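Newsletter > Household > Bedding

Does the end-of-bed throw earn its keep?

Every April the catalogues tell us we need a throw for the colder months, and every April I wonder who is buying them. Skurkico has 28 colours this year. Istano will sell you one with a matching cushion, and the cushion, as far as I can tell, does nothing at all.

My doubts are mostly about the folding. The shops love a neat rectangle on a pale sheet, and that part is easy enough.

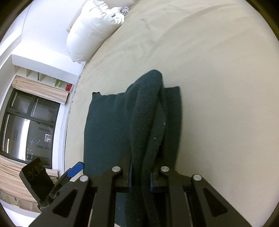
Dark teal on beige, folded, with the lint already showing.

Dark colours are sold as practical. I'm not convinced. They may hide a tea stain, but every white speck in the house shows up on them, and once the fabric starts to pill you've got something that looks old well before it is. The Azimi leaflet promises up to 41 washes before any pilling. I'd like to see the machine they used, and the detergent.

Then there's the matter of keeping it tidy, which the leaflets skip.

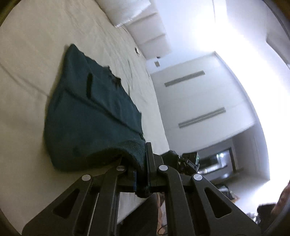

A crumpled heap on a white sheet is how most of these things spend their lives, and I can't say I mind. Clatutska suggests refolding each morning in three steps. I tried it for eight days and gave up — the bed was no warmer and I was late twice. If you already own a throw, wash it inside out and leave it wherever it lands. If you don't, try an extra blanket under the doona first and keep your money until winter proves you wrong.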